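Diltunetti Hand-Held Gripper, Blue Pads

Two opposed fingers, blue inner pads, black and dark grey nearly everything else. Pranab Cassim tried it against the Gitar and the Sheikh on a table of fruit, and it was the one he kept picking up again - high praise from a man who dislikes most grippers.

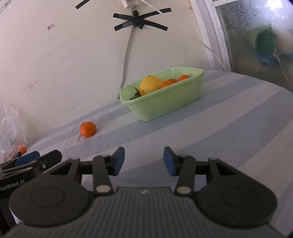

Fingers and pads

The pads face each other squarely and come 4 to a pack, so you can lose a pair before you have to call us. Large oranges are easy. Small shiny fruit is where grippers go to be humbled, and we suggest starting there.
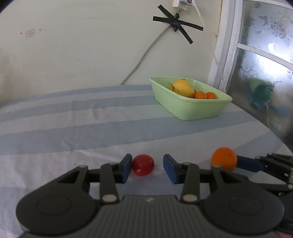
Lining up on a small red fruit, left pad first.

Price: 295 with 6 spare screws. Pandent mount sold separately, naturally.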